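Woltville Weather Watchers
Minutes of the regular meeting, 2/12/21

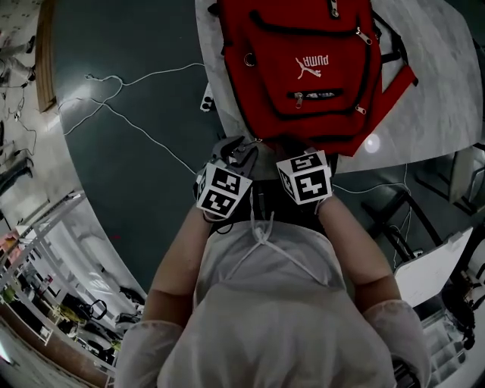 Present and apologies

Present were Piret Lūse (chair), Rin Hayashi, Gerardo Santoro, Zane Rätsep and a good crowd of members, including several new faces whom we were very happy to see. Dace Stankevičius sent her apologies and a long, kind letter, which Piret read out in full. The minutes of the January meeting were accepted with one correction: the low reading given for the Kalniņš farm belonged to Lallberg, and Gerardo is sorry for the mix-up.

The January ice storm

Most of the evening went to this, as you might expect. Rin had gathered everybody's notes and laid them out by the hour, and it made a wonderful story to follow. The freezing rain reached Lallberg first and then seemed to sit over the river for most of the night before it moved on to us. We had 19 observers sending in reports, our best turnout for any winter storm, and Rin thanked each of them by name (it took a while, and there was applause at the end!).

Gerardo felt that the forecast had been fair about the timing but had badly undersold the ice. Zane didn't quite agree and reminded us that the evening update did mention heavier icing on the high ground. They went back and forth on this in good spirits, and Piret finally suggested that they each write a paragraph for the newsletter so that members can make up their own minds.

Ice measurements

There was some confusion over how people had measured. A few members took the thickness on the top side of a twig only, others went all the way around, and one used a fence wire. It was agreed that from now on we all measure on the flat board and on a twig, and write down both. Rin will send out a one-page guide with a drawing.

Rain gauges

The spare gauges from Celar have arrived and Zane has five of them ready to hand out. Please bring the inner tube indoors when a freeze is expected, as two were lost to cracking last month. Melted snow should be entered in the water column and never in the snow column, which Gerardo has now asked us three times, very patiently.

Money

We began the year with $600 and have paid $400 of it for the gauges and postage. Piret thought we should hold off on a second wind mast until dues are in, and members agreed, though Gerardo would like it noted that he still has his eye on the hill behind the Kalniņš barn.

Spring storm talk

Dace has offered in her letter to give her talk on reading clouds ahead of the thunderstorm season. Everyone was delighted. Zane will call her to settle on an evening and ask whether she needs the projector.

Other business

Rin asked for old snowfall diaries, in any condition, for copying. They will be returned.

Minutes taken by Zane Rätsep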